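I put off draft-proofing for years, and then our December heating bill came and I caved. My neighbor Ingegerd Viklund lent me her kit and I did the whole downstairs in two evenings!

Start with the lit-candle trick (keep it away from curtains) -- walk it slowly past each window and watch for the flame to lean. I found five leaks that way, mostly in the kitchen.

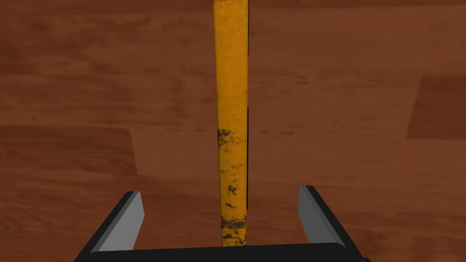

Yellow rod, with dark marks toward the bottom.

Wipe the window channels with rubbing alcohol before you stick any foam tape down. I skipped that on the back door and it peeled off by morning. Cut the strips a little long, press them in from the top, and don't stretch them.

I also turned the thermostat down to 65 at night -- two degrees lower than we used to keep it -- and my husband hasn't noticed yet.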